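Pellow opens LCD writing tablet drop-off in Ranutley

RANUTLEY, September – Pellow is taking in used LCD writing tablets for schools again. Doors open Sunday, 8 a.m. Up to 800 expected – pink ones, black ones, any size.
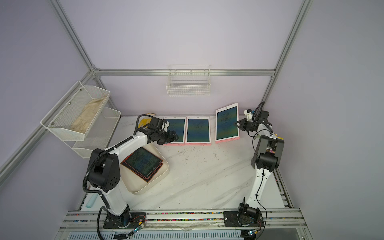
Writing tablets and sorting tray, Pellow.

Each one gets wiped, checked and stacked in a tray. Limit 2 per household. "Bring the stylus if you stil have it," said Marjan Ranjbar, Pellow.
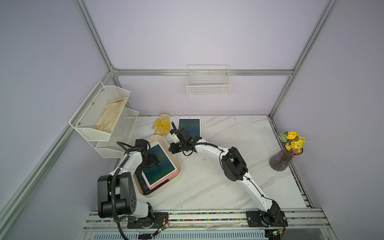
Do scratched screens count?
Light scratches are fine, cracked ones go to recycling.

Press contact: Veikko Oksanen, Pellow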